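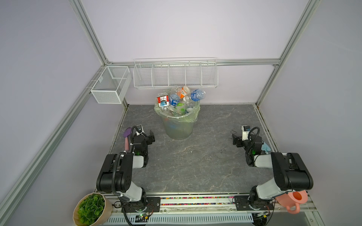

Zelle Skala, beide Arme auf der Frontschiene, Behälter hinten in der Mitte

Prüfliste Skala, Wochencheck
29. September 2022, geprüft von Yutong Deng

1. Grundplatten links und rechts: Schrauben nachgezogen. OK
Kommentar: Alle 4 Markierungen saßen noch exakt, und das nach 289 Betriebsstunden. Klasse!

2. Wellschläuche an beiden Armen: OK
Kommentar: Keine Scheuerstellen. Die neue Schlaufe am linken Handgelenk gefällt mir richtig gut, bitte so lassen.

3. Kameras an den Handgelenken: fester Sitz, Linsen gereinigt. OK

4. Greifer: Backen parallel, Leerfahrt bei 100 % Öffnung. OK
Kommentar: Rechts läuft er jetzt wunderbar leise (danke, Huw!).

5. Drahtkörbe an Rück- und Seitenwand: leer, Aufhängung fest. OK

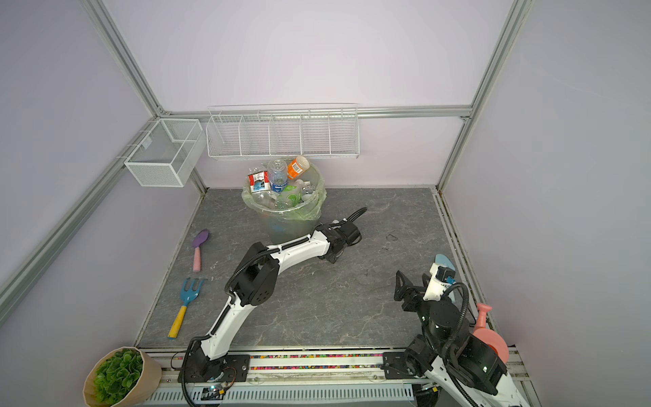

6. Behälter: Beutelrand rundum über die Kante geschlagen. OK
Kommentar: Beim Absenken rechts neben dem Rand vorbei auf den Abstand achten, mein Wunschwert sind mehr als 7 cm. Flaschen, die oben überstehen, zählen mit!

7. Kabelkanal und Platinen an der Schiene: Stecker geprüft. Offen
Kommentar: Zugentlastung rechts bestellt bei Trendura, Einbau im November durch Huw Pumphrey. Bis dahin vor jedem Start kurz draufschauen.

Freigabe: ja, mit Punkt 7 offen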